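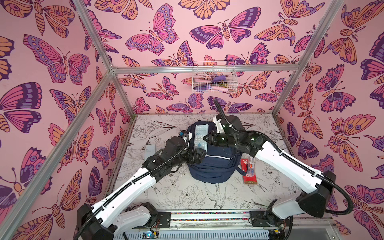
Sithole sucht Testerinnen und Tester für den zweiarmigen Arbeitsplatz Flumach

Standort: Arnport
Umfang: 8 Termine zu je 2 Stunden
Vergütung: 490 Euro pauschal nach Abschluss aller Termine
Plätze: 30
Bewerbungsschluss: 20. September 2019

Flumach ist ein Tischaufbau mit zwei Roboterarmen, der an Hochschulen, Prüflabore und kleinere Entwicklungsabteilungen verkauft werden soll. Ausgeliefert wird er als Bausatz mit Montageschiene, Armen, Greifern, Kameras und Steuersoftware. Vor der Freigabe der ersten Serie lassen wir das Produkt von Personen prüfen, die an seiner Entwicklung nicht beteiligt waren. Gesucht werden keine Gutachten, sondern Bedienprotokolle: Was wurde eingestellt, was wurde ausgeführt, an welcher Stelle war ein Eingriff nötig.

Gegenstand der Erprobung

Geprüft wird das Hantieren mit weichen und halbfesten Gegenständen. Dazu gehören Rucksäcke, Federmappen, kleine Schachteln und Beutel. Die Teilnehmenden führen beide Arme über die Bedieneinheit, zeichnen Bewegungsfolgen auf und geben sie anschließend wieder. Bewertet werden Einrichtzeit, Wiederholbarkeit und Verständlichkeit der Fehlermeldungen. Die Aufgabenblätter stellt Sithole. Eigene Gegenstände können nach Absprache verwendet werden, sofern sie weder Flüssigkeiten noch Glas enthalten.

Stoff ist für die Greifer der schwierigere Teil des Programms. Eine Falte verändert die Lage der Kante, eine Naht trägt auf, und ein Griff, der an einer glatten Schachtel sicher hält, kann am Gewebe abrutschen. Die Kameras am Handgelenk liefern dazu das Nahbild, nach dem die Greiferposition korrigiert wird. Ob dieses Bild für ungeübte Personen ausreicht oder ob die Übersichtskamera ständig zugeschaltet sein muss, ist eine der offenen Fragen.

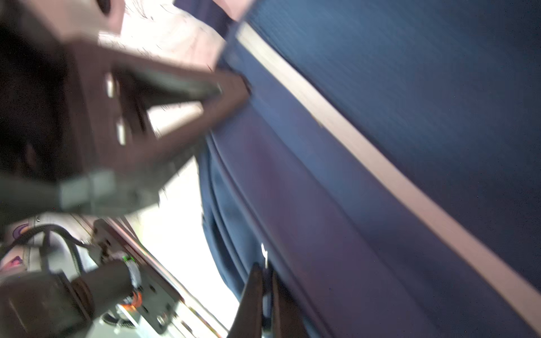
Die Greifkraft lässt sich je Arm getrennt vorgeben. In den ersten beiden Terminen bleibt sie auf dem Werkswert, danach wird sie von den Teilnehmenden selbst gewählt und im Protokoll vermerkt. Abgebrochene Durchläufe werden mitgezählt und nicht wiederholt.

Voraussetzungen

— Mindestalter 18 Jahre
— sichere Deutschkenntnisse in Wort und Schrift, da die Protokolle auf Deutsch geführt werden
— Erfahrung im Umgang mit technischen Geräten, zum Beispiel aus Werkstatt, Labor oder Studium
— uneingeschränktes Farbsehen (die Statusanzeigen sind farbkodiert)
— keine Beschäftigung bei Sithole oder einem Zulieferer

Programmierkenntnisse sind nicht erforderlich. Wer welche mitbringt, gibt das bitte an; für diese Gruppe ist ein zusätzliches Aufgabenblatt zur Skriptschnittstelle vorgesehen.

Ablauf

Der erste Termin beginnt mit der Sicherheitsunterweisung durch Lertchai Ratanaporn. Die weiteren Termine werden einzeln vereinbart, zwischen zwei Terminen muss mindestens ein freier Tag liegen. Fahrtkosten aus Flolton und Umgebung werden gegen Beleg erstattet. Kamerabilder und Bewegungsdaten werden ohne Namen gespeichert.

Bewerbung

Bitte senden Sie eine kurze Darstellung Ihrer Vorkenntnisse und Ihre möglichen Zeiten an Modupe Babalola, Produkterprobung, Kennwort »Flumach Bedientest«. Ein Lebenslauf wird nicht benötigt. Technische Rückfragen beantwortet Wenjie Deng. Zusagen und Absagen gehen schriftlich heraus.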